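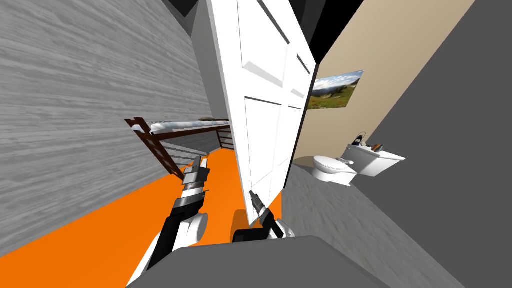

Simulated apartment, both arms forward, door to the bathroom open

What should be bought first for a two-arm home robot when the budget comes in two parts?

Posted by Su-chen Tsao in Equipment and Planning

Hello to all. I am preparing a purchase plan for our small group in Justhorpe and I would be thankful if people with more experience would look at it before I send it to our office. English is my second language, so please ask if something is not clear.

We work on household tasks for a robot with two arms: going from one room to another, opening and closing doors, picking up things that lie next to furniture. Until now everything is in simulation. The picture at the top is from one of the test apartments. You can see the paneled door between the bedroom side and the bathroom side, and the right gripper is close to the bottom corner of the door. We would like to move a part of this work to real hardware after November.

The difficulty is the money. The office will release it in two parts. The first part must be ordered before November ends, and the second part will come maybe half a year later. Nothing can be moved from one part to the other. So I need to know what should be in the first order and what can wait.

My draft for the first part is:

The base and two arms (we have an offer from Skultevov, they sell it as one package)
Two parallel grippers from Flindine, $955 each
One spare set of fingers for each gripper, $210 per set
A computer that goes on the base
Training for two persons, one day

And for the second part:

Wrist cameras
A second battery
A real door with frame, and some furniture for a practice room
Replacement parts in general

My supervisor thinks that the practice room should be in the first part. I put it in the second part, as I thought we can use our own office doors at the beginning. I am also not sure about the wrist cameras. In simulation we use the view from the gripper very much, and this is an example of what the robot has to work with when it comes near to furniture:

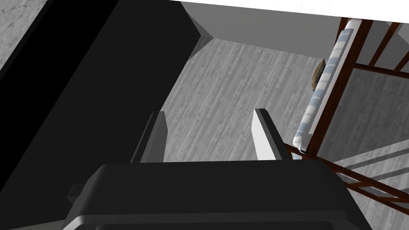 View over the open gripper, dark block at left, wooden frame with striped cushion at right

As you see, the open floor between the two fingers is the only free part in that view. On the left there is the big black block and on the right the rails of the wooden furniture. The cushion comes very near to the right finger in this view. In such a place we cannot plan well with only the camera on the head, at least this was our experience in simulation. But the wrist cameras are not cheap when I add the mounts and the cables, and I have read that people lose much time with the cables.

So my points are these. Can the wrist cameras wait for half a year, or is it a mistake? Is one spare set of fingers per gripper enough? And is it normal to buy the door and the furniture from the equipment budget, or do you ask for this money in another place?

One more detail, the Skultevov package has a service contract which is optional in the first year. The sales person says everybody takes it. I did not put it in my draft.

Thank you for your time.

halvard_k

I did such a plan two times, once badly, so maybe I can help.

Move the wrist cameras to the first part. I would not discuss this one very long. If your programs in simulation use the view from the gripper, and then the real robot does not have this view, you will spend the half year to rewrite things for a head camera and after that you will rewrite them back. Your second picture is a good argument for your office too. With a big dark block on one side and rails on the other side, the place where the fingers can go is small, and from the head it could be hidden completely.

There is also a mechanical reason. The cable for the wrist camera has to go along the arm, and it is much easier to do this when the robot is new and the supplier's technician is still in the building. We added ours later. For some weeks we had a cable that caught on the elbow every time the arm folded, and we found it only when one connector was pulled out. Ask Skultevov if they will mount the cameras and route the cables before delivery. Even if they want some money for it, pay it. Get in writing that this does not end the guarantee.

About the fingers. One spare set per gripper is not enough if you plan to work with doors. Doors are hard on fingers. The robot pushes with the tip, the tip is at an angle, the door has more mass than your model believes, and you bend something. In our first three months we used more fingers than any other part. I would take two sets per gripper in the first order. At $210 a set it is a small line and no office will stop at it. You can also print soft tips yourself and put them over the original fingers, this saves many of them. Please measure the opening again after you add the tips, you lose a little on both sides.

What I would push to the second part instead:

The second battery. It is nice to have, but in the first months you will sit and look at logs more than you drive. The robot can charge in that time.

One of the two places in the training. Send one person and let this person teach the others. Ask if you may record the day, we could.

The practice room, I agree with your supervisor by half. Buy the door now and the furniture later. A door in a frame that stands on its own feet is not a large cost if a local carpenter makes it, and you want it for a practical reason: the office doors in most buildings have a closer on top and they are heavy. The one in your picture is a normal paneled door for a home. You will get wrong results from the office door, or the robot will simply not be strong enough, and then you will think the fault is in your program. Also, other people want to walk through the office doors. This was for us a bigger problem than the physics.

The furniture you can collect. A bed frame, a chair with rails, a cushion, all this you can find second hand for almost nothing. We wrote it as "consumables and test objects" and it was accepted, but each office has its own rules and I would ask before.

On the service contract I have no strong opinion. We took it and used it once.

Su-chen Tsao (comment to halvard_k)

Thank you very much, this is useful. I did not think about the door closers and yes, ours all have them. I will ask about the cable work. May I ask how long the delivery of the fingers was when you ordered more?

halvard_k (comment)

Between two weeks and two months, from another maker than yours. It was never clear in advance. This is the other reason to have them in the cupboard.

bench_no_4

just rent it for the first half year. then you know what you need

Su-chen Tsao (comment to bench_no_4)

I asked for this, but our first money can be used only for purchase. Thank you anyway.

marit.oe

I come from the budget side, not from the robot side, so I leave the cameras to other people (but halvard_k sounds right to me).

Three things are missing in your list and all of them will come back to you with a bill.

Transport and customs. The package price is normally without them. Ask for a price that is delivered to your door in Justhorpe, including unpacking. A robot base in a crate can be too wide for the elevator, and then somebody must pay for a crane or for taking it apart. Measure your elevator and your doors before you sign. I mean this seriously, in our building it happened with a machine which was wider than the corridor by the thickness of two fingers.

Insurance and safety. You will need a marked floor area, an emergency stop that a person can reach from outside this area, and in many places a written risk assessment by somebody from outside. For ours we asked a small office named Grigaitė and it took them two visits. Their fee was $1,000 and it was not in my plan, so I had to take it from travel. Your price can be very different, but a line should be there.

Floor. You move from one room type to another in your pictures, with an orange floor on one side and something gray on the other, and a wood floor in the second one. If this is a point in your research then the real room also needs two floor types with an edge between them. Small wheels do not like edges. A few square meters of laminate and a piece of low carpet are cheap, but the person who lays them is not always cheap.

For the split between the two parts I use a simple rule. In the first part I put everything without which the main machine must stand still, and everything with a long delivery time. In the second part I put what can be bought in a shop the same week. By this rule the wrist cameras and the fingers are in the first, the furniture is in the second, and the battery depends on the delivery time, so ask Flindine and Skultevov for this in writing and do not guess.

Keep also a reserve. I write 20 percent on the first order when the team has never owned a robot before, and the office usually cuts it to something smaller. If I write a smaller number from the beginning, they cut it as well. Whether your office accepts a line with the name "reserve" I cannot know. In ours it must be called "integration work".

The service contract: ask what it costs to join in the second year. If the price is the same and there is no inspection needed, do not take it now, you have the normal guarantee. If they want an expensive inspection before they let you in, then the first year is maybe worth it. The sentence that everybody takes it I have heard from each supplier in my life, also for the coffee machine.

Su-chen Tsao (comment to marit.oe)

Thank you. I measured the elevator this afternoon and the crate from the offer will go in, but only in one direction and without a person beside it. I changed the draft: wrist cameras with mounting by the supplier, two sets of fingers per gripper, the door with its frame, a line for the risk assessment and a line for delivery. The second battery and the furniture are in the second part. I asked Skultevov for the second-year price of the contract and I will write it under this post when they answer.

If somebody has a drawing for a door frame that stands by itself and does not fall when the robot pushes it, I would be glad to see it. The carpenter wants to know how heavy the feet must be, and I could not tell him.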